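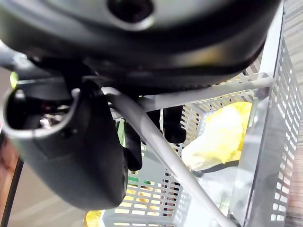 Hunstead returns room: monthly walk-round, robot picking station
Wednesday, April 18, 2018

My comments are under each line, as ever. Shout if you can't follow them!

1. Stop button within reach of the packing side — PASS
Pressed it twice. Much better since it moved off the back wall.

2. Baskets sound, handles not split — PASS
Both the slotted sort and the ones with a bent rod handle. Please keep putting the cracked ones in the red cage (I found 5 in there, so someone is).

3. Cables off the walkway — ACTION
Needs a clip or two before October, when we get busy and everyone cuts through.

4. Gripper fingers clean and tight — PASS
The Penetti guide says to wipe them each shift. We do, mostly.

5. Breaks and job swaps — ACTION
I know it isn't strictly safety, but I'm putting it in. The lifting has gone and my back is delighted, but the standing and watching is tiring in a new way, and two hours of it is too long. I'd like a swap every hour.
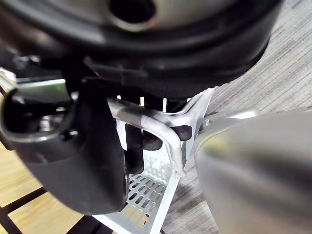 Wasilewska: agreed on the hourly swap, I'll put it on the rota from Monday. Could we also have a stool at the station? The Drestton site has them and people there seem happier.

Stool added as item 6 — ACTION.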